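Häufige Fragen zur Abgabe und Aufbewahrung von Pulverproben

Stand: Juli. Gültig für alle Nutzerinnen und Nutzer des Probenlabors Cinano
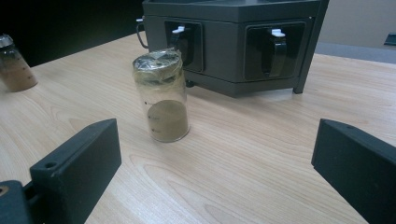 Probe im Glas mit Strichmarkierung, die Öffnung mit Klarsichtfolie überspannt.

Welche Gefäße werden angenommen?
Angenommen werden klare, zylindrische Gläser mit seitlicher Markierung. Eigene Gefäße sind zulässig, sofern sie sauber, trocken und unbeschädigt sind. Gläser mit Sprüngen oder abgeplatztem Rand werden zurückgewiesen. Leergläser können über das Bestellformular Pimero angefordert werden.

Wie hoch darf ein Glas befüllt werden?
Für Proben, die im Haus weiterverarbeitet werden, empfehlen wir eine Füllung bis höchstens zur Hälfte. Rückstellproben dürfen höher befüllt werden, müssen jedoch fest verschlossen sein.

Genügt Folie als Verschluss?
Für die kurzfristige Aufbewahrung am Arbeitsplatz ja. Die Folie ist straff über die Öffnung zu ziehen und ringsum am Glas anzudrücken. Nach spätestens 36 Stunden ist sie durch einen Deckel zu ersetzen. Für den Versand – auch zwischen den Standorten Herko und Halvorsen – sind ausschließlich Deckel zugelassen.

Wie sind die Proben zu kennzeichnen?
Jede Probe erhält bei der Anmeldung eine laufende Nummer. Diese ist auf dem Begleitschein zu vermerken, ebenso Material, Entnahmeort und Name der verantwortlichen Person. Die Strichmarkierung am Glas dient der Orientierung und ersetzt keine Mengenangabe. Maßgeblich ist das Gewicht laut Begleitschein.

Darf ich mehrere Gläser gleichzeitig auf dem Arbeitstisch abstellen?
Ja. Ähnlich gefärbte Pulver sind mit deutlichem Abstand zueinander abzustellen. Es darf immer nur ein Glas geöffnet sein.

Was ist bei verschüttetem Pulver zu tun?
Das Material ist mit einem leicht feuchten Einwegtuch aufzunehmen und in den dafür vorgesehenen Behälter zu geben. Druckluft darf nicht verwendet werden. Verschüttetes Pulver darf nicht in das Glas zurückgefüllt werden – auch nicht in kleinen Mengen.

Wie lange werden Proben aufbewahrt?
Die reguläre Frist beträgt 32 Tage ab Eingang. Eine Verlängerung ist schriftlich zu beantragen, und zwar mindestens sieben Tage vor Ablauf. Nicht abgeholte Proben werden nach Fristende entsorgt, eine gesonderte Benachrichtigung erfolgt nicht.

An wen kann ich mich wenden?
Ansprechpartner für die Probenannahme ist Godfrey Owino. Bitte halten Sie bei Rückfragen die Probennummer bereit.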